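Wrist cable snag and protective stop, Lelgate cell: speaker notes
Tamara Stelmakh, 22 December 2025
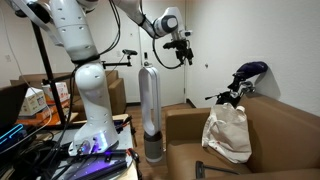
Vsevolod Didenko objected to the word "snag" when he read the draft. In his view the cable never caught on anything. It ran out of length, the joint kept turning, and the arm pulled on its own connector until the force limit tripped. He asked that the talk say so at the start. I have kept the title, as it matches the fault report, but his account is the one the logs support.

Slide 2. Background
Keep this short. Pick and place work, tabletop mounting, arm with a wrist camera and gripper. The cable to the gripper runs outside the arm and hangs in a loop at the wrist. Point out the loop now. The rest of the talk depends on it.
The job was written at Ellimside and moved to Lelgate in August. Same program, same gripper, different cable routing.

Slide 3. What happened
Cycle 569 of an overnight run. Gripper feedback dropped out for 12 milliseconds, came back, then dropped out for good. The controller held the last known gripper state, "closed", and carried on with the move. The protective stop came 259 milliseconds after the second dropout.
Pause here. People will ask why the arm was still moving. Say that slide 5 covers it.
No injuries. Nobody was within reach. Damage was one connector shell and two bent pins.

Slide 4. Cause, mechanical
The last wrist joint is allowed a full turn either way. The planner picks whichever solution is closest to the current pose, and over a long run it can work its way toward one end of the range. Nothing in the program brought it back.
At Ellimside the cable had enough slack to cover this. At Lelgate it was tied 25 millimetres further down the arm, which shortened the free loop. Hnat Fedoruk measured both after the stop and found the Lelgate loop would go tight well before the joint limit.
The joint limit in software was still the factory value. It protects the joint. It knows nothing about the cable.

Slide 5. Cause, control
Loss of gripper feedback was set as a warning – not a stop. That setting was made during commissioning to get past nuisance trips from a loose plug. The plug was fixed. The setting was left alone.
If asked who made the change: it was made under a shared login and we can't say. Move on.

Slide 6. What we changed
Wrist joint range cut in software to what the cable allows, with margin.
Unwind move added at the end of each tray.
Feedback loss now gives a controlled stop, and a person has to reset it at the cell.
Cable tie points marked on the arm. Check them against the sheet before each run.
Shared login removed.

Slide 7. Still open
The Hastell cell has the same gripper and has not been checked. Yaowalak Jaidee has the measurements and will book the time.
Kenneth Pringle wants a strain relief bracket so that a pull loads the bracket first. I agree with him, but the first drawing fouls the camera at full tilt. Second drawing is due in the new year.
We have not tested the new stop with a part in the gripper at full speed. Don't claim that we have.

Questions
Likely one: would an internal cable have avoided this? Yes for the pull, no for the warning setting. Show slide 5 again if there is time.
Tuhumury supplied the replacement connector. Part number is on the handout.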